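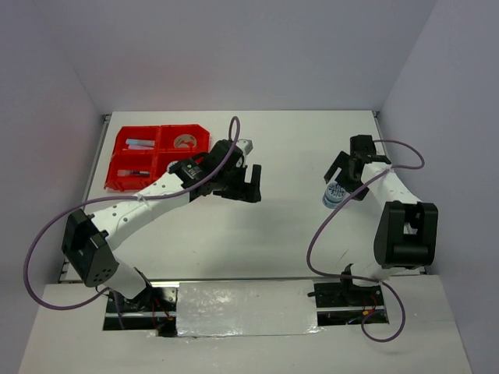

What does Otik do?
We build and maintain the software between LoRaWAN sensors and the programs our customers already use. A sensor sends its uplink, our server decodes the payload, and the value arrives in your database or your dashboard with the right device name on it.

About Otik

Otik was started by Tormod Kristiansen and Jinfeng Shi, who met at Gurnov, where both were writing firmware for water meters. The meters worked well, but each customer had to write his own decoder for the payload, and most of them made the same mistakes with the byte order. Tormod began to keep a folder of correct decoders. This folder was the first version of our product, and a part of it is still in use.

Today we are 21 people in two offices. The backend team sits in the main office together with support and administration. The second office is smaller and takes care of field installations and gateway repair.

What we work on

Our main product is Duvier, a device management service. With Duvier you register a sensor one time, choose its decoder from the library, and set the rules for uplinks and downlinks. It supports MQTT and HTTP, and it can run in our cloud or on your own server. If your device is not in the library, send us the payload document from the manufacturer and we write the decoder for you. Normally it takes 4 working days.

We also do integration projects. The longest one is with Hoarau, a company that operates greenhouses, where our software reads soil moisture and opens the valves during the night. Ivar Midtbø is responsible for this project and for all customers with their own gateways.

How we work

Every customer has one contact person who is an engineer. Ultan Horgan leads support, and he asks that each ticket receives a first answer on the same day if it arrives before 3 in the afternoon. We publish the release notes also for the small changes, with the known problems in the first paragraph, so you can decide if you want to update now or wait.

Teodor Strömberg takes care of our public documentation. If you find an error there, please write to him through the contact form and include the name of the page.

Working at Otik

We accept two students for an internship each April. It helps if you know JavaScript or Go and have connected at least one sensor to something by yourself. Applications can be written in English or in Norwegian.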